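Section 4. Sowing and Raising Seedlings

Your Lamine propagator arrives in one box and leaves it reluctantly. Clear a flat spot indoors, away from radiators and drafts, before you cut the tape. These steps are for fine seed such as heath, bottlebrush and tea tree. For acacias and other hard-coated seed, see Section 5 first.

4.1 Filling the trays

1. Sift the seed mix to remove bark, stones and whatever else the supplier was generous enough to include.
2. Dampen the mix until a squeezed handful holds together without dripping.
3. Fill each of the 36 cells level with the rim. Tap the tray twice on the bench and top up.

Note: Garden soil is free, and so are the weeds in it. Use bagged mix.

4.2 Sowing

1. Blend the seed with two spoonfuls of dry sand. A packet of Prudimska heath seed holds 4,000 seeds, all of them eager to land in the same cell.
2. Scatter a pinch over each cell. Do not bury it.
3. Stand the tray in shallow water until the surface darkens, then let it drain.
4. Write the label now. You will not remember later — a tray sown in November looks much like any other tray by spring.

Caution: Never water fine seed from above. A watering can will relocate your entire crop to one corner.

4.3 Setting the heat

1. Slide the Miditz heat mat under the tray, cable to the rear.
2. Turn the dial to 2 and leave it overnight.
3. Fit the lid with both vents closed. Open them when the first green shows.

Caution: Setting 4 is for rooting cuttings. Seedlings regard it as an oven.

4.4 Cleaning between batches

1. Empty out old mix and brush down trays, bins and tools.
2. Wash with warm water and a little dish soap, then rinse.
3. Dry everything before stacking.

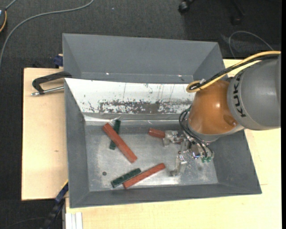
Fig. 4. Metal bins on a wooden tabletop.

Note: Scratches and scuffs are harmless. Old mix packed into corners is another matter, so get the brush in there.

4. Return the lid to its sleeve. The Bastos replacement lid also fits, with some persuasion.

If nothing has sprouted after the time given on the packet, wait a little longer before digging around to check. The seed dislikes being checked on.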